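3. 教示データの収集

3.1 作業環境

実験はすべて、壁際に設置した黒い天板の作業台で行った。台の奥には平らなパネルが立ち、その上部に電源コンセントがある。教示の対象は台所用品と小物の片付けで、物体の初期配置は試行ごとに変更した。配置の変更は台の手前側に限り、パネルとの間には手先が旋回できるだけの余裕を残した。

教示の方式は二つである。一つは、操作者がアームの手先を直接つかんで動かす直接教示であり、以下ではJonitz方式と呼ぶ。もう一つは、操作者が離れた席から操作端末を使ってアームを動かす遠隔教示で、こちらはPretano方式と呼ぶ。どちらの方式でも、関節角、グリッパの開閉量、および胸の高さのカメラからの映像を同じ時刻軸で記録した。記録と再生にはDrumovを用い、方式による差がソフトウェアの違いから生じないようにした。

3.2 手順

操作者は6名で、いずれも本研究の開始時点でアームの操作経験がなかった。各操作者は両方式を使用し、どちらを先に行うかは半数ずつ入れ替えた。練習では把持の対象を一つに限定し、練習中の軌道は学習データに含めていない。

1回の試行は、グリッパを開いた状態で天板の近くに下ろした姿勢から始まる。操作者は指定された物体をつかみ、目標の位置まで運び、放したのちに手先を引き上げる。途中で物体を落とした場合も記録は止めず、つかみ直しまでを一つの試行として残した。試行の打ち切りは、アームの保護停止がかかったときと、物体が台の外に出たときに限った。図3に作業台上の物体とグリッパの位置関係を示す。

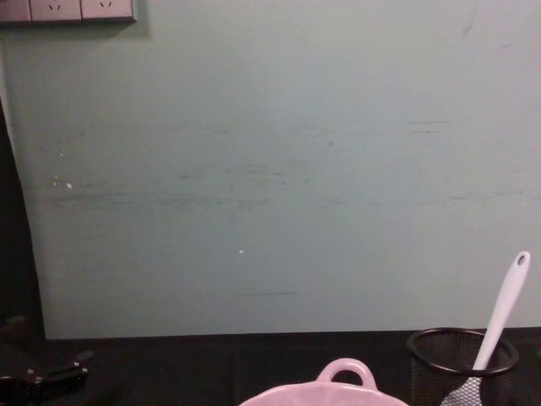
図3　作業台の手前側。左にグリッパ、中央に取っ手の付いた淡いピンクの陶器の皿、右に白いへらを立てた黒いメッシュの容器がある。

直接教示と遠隔教示では、どちらのデータが学習に適しているのか。

作業の種類による。接触を伴い、力加減が結果を左右する動作では、操作者が反力を手で感じられる直接教示のほうが軌道のばらつきが小さい。物体を離れた位置へ運ぶ動作では、操作者の腕や体がカメラの視野に入らない遠隔教示のほうが、映像を入力とする方策の学習に使いやすい。本研究では両者を混合し、動作の区間ごとに重みを変えて学習に用いた。

3.3 データの整理

収集した試行は全部で1,632件である。このうち369件は、時刻のずれ、または開閉量の欠測があったため除外した。除外の判定はKhondokarの検査スクリプトで行い、判定が分かれた39件については著者が映像を見て採否を決めた。つかみ直しを含む試行は除外の対象としていない。予備的な学習では、つかみ直しを含めたほうが把持に失敗した後の復帰動作が安定した。

残った試行は、接近、把持、運搬、解放の四区間に分割した。区間の境界はグリッパの開閉量と手先速度から自動的に求めた。ただし、へらのように長い柄を持つ物体では、容器から引き抜く途中に手先速度がいったん低下し、把持と運搬の境界が二重に検出されることがあった。この場合は後の境界を採用した。取っ手の付いた器では、取っ手に指を通すか縁をつかむかが操作者によって分かれた。把持の方法は統一せず、方法を示すラベルを各試行に付与した。

3.4 方式による軌道の違い

直接教示の軌道は、接近の区間で曲率の変化が小さく、手先はほぼ一つの弧を描いて物体に近づいた。遠隔教示では、物体の直前で手先を止め、向きを合わせてから下ろす操作が多く見られた。停止の長さは操作者によって異なり、練習が進むにつれて短くなる傾向があった。停止をそのまま学習させると、再生時に方策が同じ位置にとどまることがある。そこで、手先速度がしきい値を下回る部分を間引いたうえで、残りの軌道を等間隔に再標本化した。

一方、直接教示では、操作者がアームの重さを支えきれず、解放の直前に手先が下がる例があった。下がった量は重力補償の設定に左右されるため、補償の係数は操作者ごとに調整し、その値を試行とともに保存した。係数を共通の値に固定した条件との比較は次章で述べる。

なお、本章のデータは、練習用に別途記録した軌道とは独立に管理している。学習用と評価用の分割は試行単位ではなく操作者単位とし、同一操作者の軌道が両方に含まれないようにした。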